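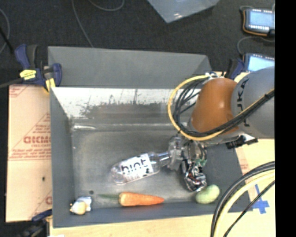
Large gray bin on the wooden tabletop, with a clear plastic "hint" bottle lying on its side on the floor of the bin.

Posted 5/4/22

This entry continues the series on household containers and their upkeep. The subject is the large gray bin, which has served as the point of collection for empty beverage bottles since August.

The bin was obtained through Velwood, item 1748, and replaced two smaller Prarnier tubs that had been kept under the counter. Those tubs filled quickly and were difficult to rinse. The present bin is wide enough that a bottle may be laid flat, label and all, without touching the walls.

Readers have inquired about the condition of the interior. The inner back wall is scuffed, and a dark smudged band runs along its lower part. Dish soap and a soft cloth have been applied to this band on several occasions. A paste of baking soda is under consideration. Abrasive pads are not recommended, as the shiny surface shows every mark.

The following practice is observed in this household. Bottles are emptied and rinsed before they are placed in the bin. Caps are kept in a separate jar. Labels are left in place, in accordance with the instructions of the Nurkusthorpe drop-off station, which accepts clear plastic at its side entrance.

A lid was ordered from Lindqvist but proved too narrow and has been returned. Correspondence regarding lids of a suitable width may be left in the comments.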